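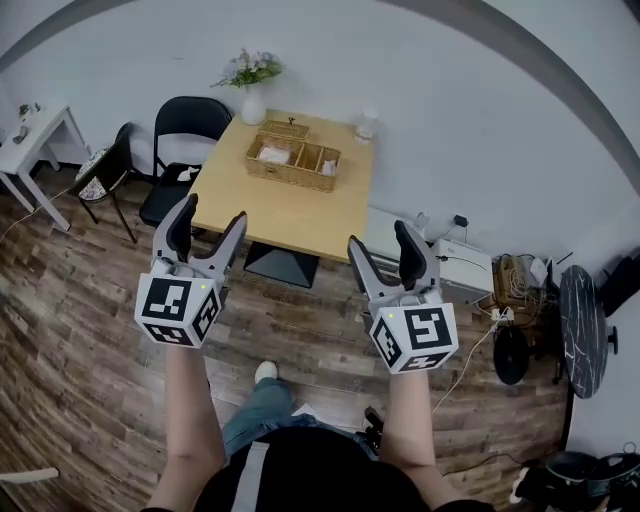
Progress report: furnishing the small meeting room, Nivness house
Prepared for the Bonent fund, 27th April

Work done so far

The room is now in use. The walls are pale gray and the wood-plank floor has been kept. The square table is in place on its black pedestal base, with the wicker basket and a vase of flowers on top. A cloth is kept folded in one of the basket compartments, so the table can be laid or cleared without a trip to the kitchen.

Seating is still mixed. The black folding chair is a stopgap, and the chair with the floral cushion stays until the new ones arrive. We have ordered 4 matching chairs from Kruger, with delivery promised for September.

Spending

We have spent 3,786 of the grant to date, mostly on the table, the chair deposit and paint. A further 70 went on small items such as the basket and vase.

Still to do

The wall to the right of the table needs the most work. The wooden rack is cluttered with tangled cables, and one white cable trails across the floor. We plan to sort the cables, label the ones worth keeping and fix the power strip to the wall. A second cable on the left side of the room will be clipped along the baseboard – this should take 2 afternoons.

The Plisovberg room upstairs has not been started. We would like to carry the remaining money over to it and will send a separate request once we have a price for the floor.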